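Updated 03/07/2021

## Keeping cardboard boxes useful for longer

In my family we never bought storage boxes. My mother kept every carton from the grocer, and I do the same in my garage, where I have now nearly 20 of them on the shelves. A carton is a good thing, but it must be treated with a little care.

**Choose the box first.** Press the corner with your thumb. If it stays soft or makes a dent, put this box in the recycling. Boxes for bottles are usually the strongest. Fruit boxes with holes are fine for rags and garden gloves, but not for screws.

**Tape the bottom in the shape of an H.** One strip along the middle seam, then one strip on each side edge. I use paper tape, as the plastic one dries in our summer heat and lets go. Rub the tape well with a dry cloth.

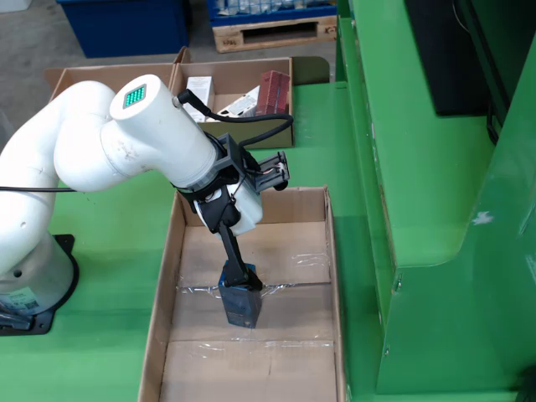
**Heavy things go in small boxes.** I try to keep each one under 12 kilos, otherwise my back complains the next day. My neighbour Belmiro fills the big ones with old tiles and then he cannot move them any more – he has to empty them on the driveway every time.

**Keep them off the concrete.** Cardboard drinks from the floor, even when the floor looks dry. Two lengths of timber under the bottom row are enough. Leave a hand's width from the wall also, so the air can pass.

**Write on the short side.** Not on the lid! When the boxes are stacked you can't read the lid. I write in thick marker what is inside and the month I packed it. In September I open everything marked the year before and decide what can go to the op shop.

**Against silverfish.** Don't store food packets or flour in cardboard. Some people put bay leaves in the corners – Lurdes swears on it, I'm not so sure. A vacuum along the shelf every few weeks did more for me.

Flattened boxes can be kept behind a door, tied with string.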